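# Putting the camera away, and other small table jobs 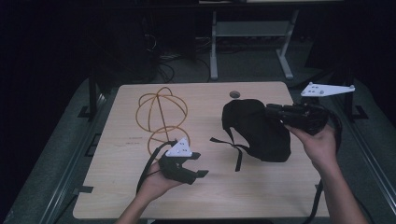

*Camera, a pouch and the wire globe at the work table.*

I keep one table for all small jobs at home, and most evenings the camera finishes there before it goes back to the shelf. For a long time I was just dropping it in whatever bag was near. Then I paid for one lens repair in Pirnby and I became more careful. These are my habits now, maybe some are useful for you too.

## Before the camera goes in

- Switch it off and put on the lens cap. I know it sounds silly, but I forgot this many times.
- Look inside the pouch. Turn it upside down and shake it over the table. Sand and crumbs like to live in the bottom seam.
- Open the mouth of a soft pouch fully with your fingers. Soft fabric falls together by itself and then you are pushing the camera against the cloth.
- Lens goes in first, pointing down, if your pouch is deep enough. In a short pouch I lay the camera on its side.

## Straps

Straps make most of the trouble. There is one on the camera and often a second on the bag, and both are black, so in the evening light I was mixing them up.

Lay the bag strap out to one side, away from your working hand. Fold the camera strap in loose loops and put it in last, on top. Please don't wind it tight around the lens, it can press on the focus ring. Also don't let any strap hang over the side of the table while you do something else. My sleeve caught one in February and the camera was saved only by my knee.

If your strap has become stiff, wash it by hand in lukewarm water with a little dish soap and dry it flat. Mine needed 11 hours to dry beside the heater.

## Wire ornaments

A globe made of thin rods is pretty but it is a dust collector. A cloth catches in the crossings. I use a soft paintbrush, 41 mm wide, and go along every curve from the top to the bottom. Lift such a globe with two hands under it, never by one rod. Loose rings I keep beside it until I finish, then they all go in the same box, with tissue between them so the colour doesn't rub.

## The table top

Light wood shows every pencil line. I try a white eraser first, moving along the grain, and after that a cloth which is only a bit damp. Old marks may need very fine sandpaper, but go slowly, and oil the spot again afterward. A few scribbles I leave, they are from measuring and I still use them.

Silica gel packets in the camera box are worth keeping. I change mine when the beads change colour, every seven months or so in our apartment in Cikville. In a more humid place you should check sooner.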